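# The grasp check belongs in the control loop

Most of the grasping code I've read in the past few years treats success as a question you ask once. The arm moves in, the fingers close, and some function returns true or false. If it returns true, the planner goes on to the next step and never asks again. I think this is a bad habit, and I think it comes from how we write software more than from anything about hands or objects.

At Skamarent we ran it that way for a long time. Our task planner, Flirnomeck, had a step called verify_grasp that sat between close and lift. It took a single depth image and a finger width reading, compared both to thresholds, and gave its answer. On cardboard boxes it was fine. On anything clear it was close to a coin toss, and we kept tuning the thresholds as if a better number was waiting for us.

When I went back through our logs in February, I found 1,058 grasps on clear objects. In 159 of them, verify_grasp said yes and the object was gone before the place step. The planner then carried nothing across the table and carefully put nothing down. Every one of those runs was marked as a placement error, so for months we had people looking at the wrong module.
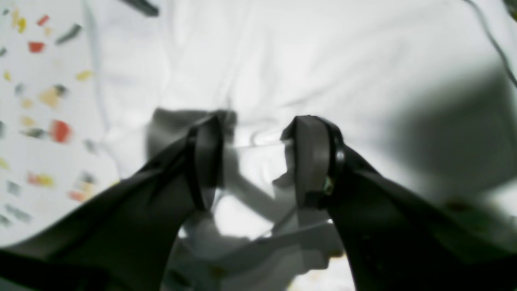 Perception people will say the fix is a better model for transparent things, and I agree that we should have one. But look at what such a model has to work with. Held between two dark pads against white cloth, a piece of clear plastic gives you a pale line for a rim, a few highlights and some gray distortion, and the shadows on the cloth are easier to find than the plastic is. A depth sensor does no better on a surface like that. You can train on more of these images and you will gain something, but a single view will still be wrong some of the time, and the code around it should be written with that in mind.

What I'd argue for is dull. Keep a running estimate of whether the hand is holding something, update it on every control cycle from whatever is cheap, and let the planner read it at any time. Finger position, motor current and wrist force are all there already. None of them is enough alone. A soft cup and a slow slip can look the same to the motor current for a while, and a wrist force reading is noisy when the arm is moving. Together, over time, they are much better than one picture.

The usual objection is that this makes the planner messy. It does. A step can now be interrupted, and you have to decide what happens when the estimate drops halfway through a move. Santoso, the tool we use for writing task trees, had no clean way to say this, and we ended up adding 8 new transitions to a tree that used to fit on one screen. New hires complain about it – I would too. The old tree was easier to read because it left out the part where things go wrong.

The other objection is cost, and here I have less patience. Our estimator is 600 lines, including the tests. It runs on the same computer as everything else. The Bornatside team wrote theirs separately and it's shorter than ours, though they only handle one type of gripper.

I don't think verify_grasp should be deleted. We still call it, and its answer goes into the estimate like any other reading. It just doesn't get the final word anymore. If your planner has a function with a name like that, check how long the rest of your code goes on believing the answer. In ours it was the whole task.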